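Notes on Demonstration by Hand

Posted Jan 7, 2024

It has been my practice at the start of each year to set down in writing what our group has learned about its own methods. The present entry concerns the collection of demonstrations, by which I mean the recording of a person performing a task so that a robot may later be trained to perform it. Readers who followed the October entry on remote control will find that some of my earlier opinions have been revised.

For most of the past year the Varkilex project relied on teleoperation. An operator sat at a desk, moved a pair of leader arms, and watched the follower arms repeat the motion across the room. The method has clear merits. Every recorded motion is one the robot is able to make, and the joint readings come directly from the machine that will later do the work. Its chief fault was the pace. Araceli Bautista, our most experienced operator, needed almost 400 attempts before she was satisfied with her own handling of soft packaging, and she remarked in her report that she had spent most of that time learning the arms and very little of it learning the task.

The second method places the gripper directly in the hand of the demonstrator. The person holds the tool, closes its fingers on the object, lifts, moves and releases. The arm is absent from the recording and is introduced only at training, when the path of the hand must be converted into a path the arm can follow. We adopted this method for the household sorting task in the autumn, and the set now stands at 3530 episodes, of which 1033 involve snack bags and similar flexible wrappers.

I was opposed to the change at first. My concern was that a human wrist will readily take up positions that the arm cannot reach, and that we would discover this only after the recordings were complete. Bezawit Endale answered the objection by running each day's paths through the arm model before the next day's work began. The rejected episodes were fewer than I had predicted, and they fell largely into one group: reaches made across the body toward the far side of the table. Demonstrators are now asked to step to the side before such a reach. The instruction is a simple one and has been followed well.

Flexible packaging remains the most difficult category. A rigid box offers much the same surface from one attempt to the next. A bag folds, slides and hides its own edges, and a grasp that begins well may end with the contents pulling the bag out of line. Shewit Mekonnen has proposed that we label the grasp by the part of the bag that was held, whether a sealed edge, a corner or the body. I support the proposal in principle. I would ask only that the labels be applied after recording and by a different person, as a demonstrator who is thinking about labels does not move in a natural way.

There is also the matter of speed. New demonstrators tend to move slowly and with great care, and a policy trained on their work will hesitate above the object before closing. Elaheh Zamani, who reviews the recordings, now sets aside the first portion of each new person's session as practice. She has further asked that failed grasps be kept when the person recovers from them without stopping. I agree with her on both points, and the written guide has been amended.

Working with 2 grippers, one in each hand, calls for separate comment. The idle hand drifts. It enters the view of the other tool's camera, or rests on an object that is to be moved later. We have not settled whether the idle hand should return to a fixed place between motions or be left to the judgment of the demonstrator. Bezawit Gebremichael favors the fixed place, and a comparison of the two rules is planned for the next round of sorting.

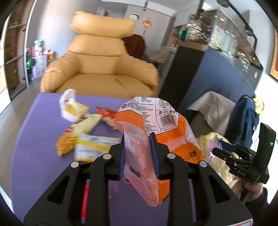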